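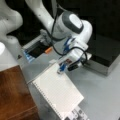 *A ruled page, waiting.*

I'm for the spiral notebook, and I'm for leaving it open on the table where people can see it. This puts me at odds with Milagros Collado, who believes a desk should look each evening as if its owner had moved to another country. We have shared a workroom on Zabala for long enough that she has stopped raising the point aloud. She squares up my papers instead.

Her case is simple. Things have places. Pens live in the drawer, paper lives on the shelf, and a cable that isn't plugged into something is trash. She once read me a line from a pamphlet called *The Orderly Desk*, printed in Dandanville in 1879, to the effect that a cluttered table is the outward sign of a wandering mind. I said the author had clearly never needed to find a phone number in a hurry. She said the author didn't have a phone.

What the tidy never admit is that a drawer is where an object goes to be forgotten. I own a box of 164 index cards, bought in a fit of reform, and I couldn't tell you what is written on any of them. The notebook I have to look at. It lies there at its bad angle with its faint lines, and sooner or later I feel guilty enough to write in it.

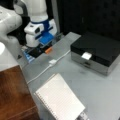
## The case for one drawer

I will give ground on the small black-and-silver box. It sits on the right side of the table, has a glossy lid you could set a cup on, and offers exactly one drawer. One is the correct number. With one drawer you know where the thing is, and when it's full you have to make a decision.

The cable across the middle of the table I won't defend. A thin white cable always turns up, and it always takes the diagonal.

Todor Leka, who is fair to everybody and therefore no help, thinks the whole quarrel should be settled by bins. Put two side by side against a wall, he says, and people will sort themselves out. In my experience they drop things into the nearer one and feel they've made a choice. The plastic goes next to the bins, on whatever flat surface offers itself, to be dealt with in January.
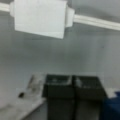
*Two dark bins and some plastic that hasn't reached either.*

Milagros has read this and asks me to add that she has never thrown out a page of mine. I believe her. She did move the notebook, though, and it took me until lunch to find it in the drawer.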